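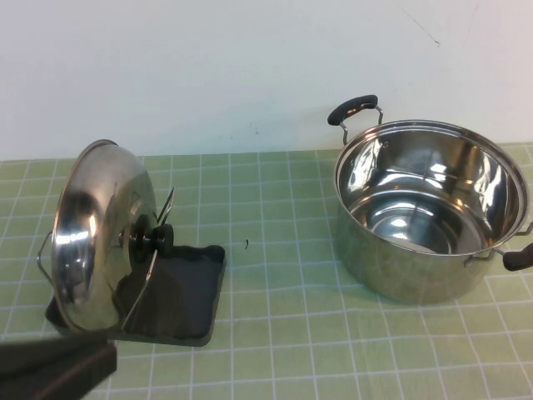 About Linora

Linora rents pots. We also rent lids, which is where most of the arguments start.

The business began in a church kitchen, where Upendo Mbwambo was trying to feed a wedding party of 200 out of cookware meant for a family of five. She borrowed from neighbors, mixed everything up, and spent the following week driving around town returning the wrong lids to the right people. Her brother Elibariki had a van and an opinion, and between them they had a company by July.

What we do now is fairly simple. You tell us how many people are coming and what you plan to cook. We tell you that you need a bigger pot. You disagree, we bring the bigger pot anyway, and the invoice is for the one you asked for. (Elibariki calls this marketing. Our bookkeeper, Lorraine Garside, has another word.)

Our stock is stainless steel, from soup for 12 up to a full community supper. We own 1,045 pieces as of the last inventory, a figure Lorraine would like quoted correctly. Every pot goes out with its own lid and a stand to park the lid on while you stir. The stand is not an extra. We have seen what people do with a hot lid and no stand, and we have seen what it does to a tablecloth.

Who does what

Upendo takes bookings and answers the phone. She will ask about your menu in more detail than you expected.

Elibariki drives, loads and unloads. He can do stairs but he likes to be warned.

Kheri Chege runs the wash room and the polishing bench. Pieces that come back scorched go to Kheri, who says very little about it and writes your name down.

Nyokabi Bakilana looks after repairs: loose knobs, bent rims, handles that wobble. She joined us to fill in for a summer and has since taken over half the building with her spare screws.

Practical matters

We deliver up to 40 miles from the shop. Pickup is free if you bring a car with a real trunk. Rinse things before you return them, please — a rinse is plenty, and steel wool is grounds for a long conversation. If a lid goes missing, call us before you buy a replacement. It is usually in your oven.

We don't rent plates, chairs or tents, and we don't cook. Upendo will give you her bean recipe if you ask nicely, though the quantities start at a bucket.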